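The Long Table at Hirnlow

The first thing anyone does when they walk into the old schoolhouse at Hirnlow is look for a place to put down their dish. It is a funny sort of moment, standing there with a hot casserole in a towel and your coat still on, and then somebody you have never met shuffles the pies along a few inches and makes room for you. I have been to a good many community suppers over the years, some in church basements and one in a tire shop, and I have come to think that this little shuffle is where the evening starts.

Hirnlow's supper has been going for 13 winters now. It runs once a month from December until the roads dry out, and on a good night it feeds 167 people, most of them from the valley and a few from over the ridge at Tetirholm, where the last restaurant closed when its owner moved to be near her grandchildren. Marlina Halim started it with her neighbor Leonie Brunton after a storm took out the power for the better part of a week. Both of them had freezers full of food that was going to spoil, so they dragged a camp stove into the schoolhouse and told everyone they could reach to come and eat.

"We cooked a whole deer and something like a bathtub of green beans," Marlina told me, laughing so hard she had to put down her spoon. "And then people kept asking when we were doing it again. I said, when the lights go out again! But Leonie had already told them next month."

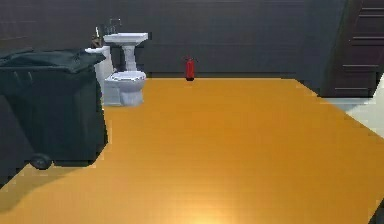
Tuva Berge

Leonie is the planner of the two, and she keeps a fat blue notebook with every menu in it. I spent a happy half hour turning the pages at her kitchen counter. There was the year of the three lasagnas, and the year everybody brought squash, and a page where someone had spilled gravy over the whole of January and she had simply written around the stain. She doesn't tell people what to bring anymore. For a while she had a sign-up sheet, with columns for mains and sides and sweets, and she says it made everyone anxious and the food got worse.

So now you bring what you like, and it more or less comes out even. The night I visited there were two pots of beef stew, a tray of stuffed peppers, cornbread with honey butter, and a coconut and lime leaf chicken that Adi Pangaribuan makes from his mother's recipe. Adi moved to the valley for a job at the Lavoie dairy and didn't know a soul. He came to his first supper with a bag of store-bought rolls, sat down at the end nearest the door, and planned to leave after ten minutes. He stayed to wash up. The next month he brought the chicken, and there has been a line for it ever since – I stood in it twice myself, and I'm not sorry.

What struck me most was how slow it all was. People ate, and then they talked, and then they got up and ate a little more. An older man explained to me, in great detail, how to graft a pear tree. Two girls did their math homework between the salad bowls. When the coffee came out, the talk got quieter and the chairs got pushed closer together, and I heard the whole story of the flood year from a woman who had been seven at the time and remembered mostly the chickens.

I asked Marlina whether she ever gets tired of it. She does, she said, usually right around the time she is peeling potatoes. Then the door opens and the first person comes in stamping the snow off, and she goes over to take their coat. She sent me home with a jar of stew and half a peach cobbler, and I ate the cobbler in the car before I got to the county road.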